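Grabner Evening School. Languages, bookkeeping, a bit of sewing. Upstairs from the old post office, door on the left, ring twice.

## Who we are

Started by Roswitha Lehner with one German class and a borrowed blackboard. Now 8 teachers, most of them part time, most of them with day jobs too. Roswitha still teaches the beginners on principle and still won't use the projector.

Damian Wyss runs the office. Email him first, phone second. He does the timetable, the invoices, the keys. If you've lost your enrolment letter he can print another, no charge.

Nadja Berchtold: bookkeeping levels one and two, plus the short course on tax forms that fills up every June. Book early for that one. Njoroge Makokha: English and Swahili, conversation groups, exam practise. Emil Stöckli has the sewing room and the two good machines, and a third that needs a patient person.

## What we teach

Adults only, sixteen and up. No entry test for the beginner courses. For anything above that, a short chat with the teacher so you don't end up in the wrong room. Classes of up to 7, small on purpose, people talk more.

Terms run ten weeks. You can join in week two if there's a seat, after that it gets hard to catch up and we'd ask you to wait for the next one. Books are extra. Second hand copies on the shelf by the stairs, put the money in the tin. 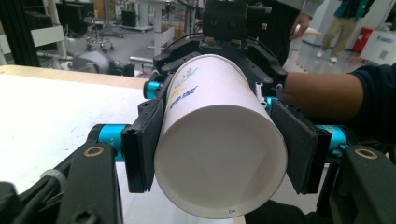
Evening classes start at half past six and end at eight, with a break in the middle. Lunchtime conversation group at quarter past twelve, bring your own sandwich. The building gets locked at nine sharp, so please dont leave coats behind.

## Fees

Same price for everyone in town, a bit less if you're out of work or studying. Ask Damian, he won't make you explain. Paying in two parts is fine. We don't refund after week three, sorry, the rooms are paid by then.

## The Zitar room

Our newest room, back of the corridor, named after the music shop that used to be in there. Free for students to use in the afternoon for homework or study groups. Sign the sheet on the door. Heating is on the left wall, turn it down when you go.

## Getting here

Bus stops right outside. Bikes in the yard, not in the hallway, the neighbours have asked us twice. Lift is small but works. Enrolment desk open from four till six in term time, closed over the summer apart from the first week, when Roswitha is usualy in.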